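Working Papers > Shared Interiors > Section 4

4. Looking up: what the ceiling does to a shared floor

I'll admit I came to this part of the study sideways. My plan was to write about desks. I had 32 people lined up to talk to me at three converted buildings (Derkbridge, Clinddale and the old Alipour works), and I had a nice tidy sheet of questions about chairs, screens, elbow room and where everybody keeps their lunch. Then the very first person I sat down with, on a Wednesday at Derkbridge, spent most of our time pointing at the lights! So I crossed out half the sheet and started asking about ceilings.

4.1 How people talk about height

Most of the people I spoke with liked having a lot of air over their heads, and they said so before I got around to asking. The words that came up were "open," "airy" and, from one very cheerful woman at Clinddale, "like working in a gym but without the smell." When I asked what they'd change, though, they went straight to noise. A dropped wrench on the main floor gets heard by everybody, upstairs and down. My colleague Bijan Ansari coded the interviews separately from me and ended up with 171 comments on the upper part of the room, and noise was the biggest pile by a long way. Light came second, and heating and cooling third.

I should say that we disagreed on a fair number of the light comments. Bijan wanted to put "it feels like a store in here" under light, and I wanted it under mood. We left it under light in the end (he's stubborn, and it was his spreadsheet).

4.2 The upstairs people and the downstairs people

I hadn't expected the split to be so strong. People who work on a mezzanine talk about the floor below as "the floor," as if theirs didn't count as one. They lean on the railing to see who's in before they bother with the stairs. People downstairs told me they notice somebody up there sooner than they notice somebody walking past their own desk, and a couple of them found it a little unnerving at first. Pornetti's checklist for converted halls, which we borrowed for the site visits, has a page and a half on stairs and not one line on being looked at from above. We've added two questions of our own, given in the appendix.

4.3 Light in layers

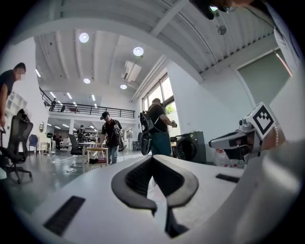 Figure 3. Ceiling, mezzanine and lower work area, seen from the main floor.

My own hunch, going into the lighting comments, was that people would complain about brightness, and a few did. Far more of them complained that the light changes as you walk. I get it! Stand on a main floor like the one in Figure 3 and you've got round recessed lights in the high white ceiling, then linear strips farther back above the mezzanine, then another set of strips in the lower ceiling under it, where the corridor runs off past the desks and equipment. Add a small round pendant under the louvres and you have a room that was lit in pieces. Several people told me they'd picked their desk by which piece they liked best, and one man had moved twice in a month over it.

We'd love to say something firmer about brightness, but we took readings at Clinddale only, and only in the late afternoon, so I'm leaving those numbers out of this section. What we do have is the desk maps. At all three buildings the people who could choose their own spot filled the area just outside the mezzanine's edge first, and the places deep underneath it went last. Those deeper spots got used for storage, spare monitors, and at Alipour a really enormous rubber plant. The desk maps are taken up again in Section 5, along with the seating requests from the two buildings that keep them.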